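What a Small Workshop Should Ask of a Tabletop Robot Kit

By Bożena Tomaszewski
Jul 31, 2024

The Lunora tabletop kit from Zanmont has been offered to vocational programs since the spring, and our center in Mivville accepted a trial unit for a term of 90 days. The trial is now over. The technical report has gone to the program board and need not be repeated. What follows is a personal opinion on a narrower matter, namely whether a kit of this kind gives good value to an institution that teaches automation to adults.

My answer is a qualified yes. The qualification concerns the service agreement more than the machine.

Zanmont sells the kit in two forms. The first is the arm, its controller and a printed manual. The second adds a support plan, under which the company updates the software, replaces worn parts and answers questions from instructors. The sales material gives the impression that the plan is optional. In our experience it was needed within the first month, when a routine update changed the way stored positions were read and every saved exercise had to be taught again. The support office resolved the matter courteously, and in less time than I had feared. A center without the plan would have been left with the manual, and the manual does not discuss updates at all.

I do not object to paid support. A company that intends to stand behind its product must pay the people who do so. My objection is that the true price of the kit is the price with the plan, and a purchasing office should be told this at the start. Joly, whose competing kit we reviewed last year, quotes a single figure. Its arm is slower and its software plainer — but the quotation could be read and approved in one sitting.

The second point concerns the exercises. The Lunora course book contains 24 lessons, and the early ones are very good. They assume no programming and introduce one idea at a time. The later lessons are weaker. Several repeat an earlier task with a longer list of steps, and a learner who has understood the first version gains little from the second. Our instructors wrote their own replacements, using simple shapes in a few colors on a plain wooden board, and asked learners to explain a plan before running it. 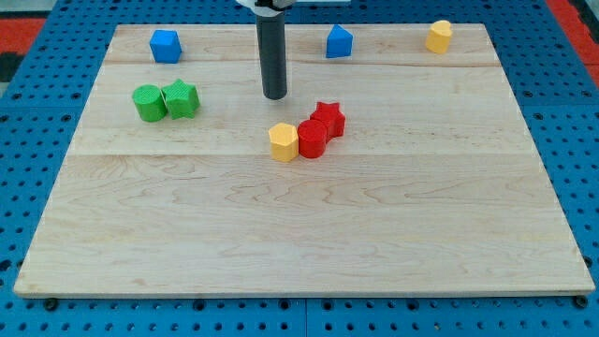
Work of this sort is modest, and I would defend it for that reason. An adult who is changing trades is better served by an hour spent on the order of operations than by a demonstration that runs by itself. The kit allows for such teaching. The course book should do more to encourage it, and I hope that the next edition will draw on what instructors have already written.

There remains the question of durability, on which a trial of this length can say little. Zanmont covers the arm for one year. For equipment that passes through many hands each week, I consider two years a fair request, and I have put that request to the company in writing. Its reply was polite and made no commitment.

I would recommend the kit to centers that can budget for the support plan and that have at least one instructor with time to prepare lessons. Those that have neither should wait, or look again at the Joly quotation.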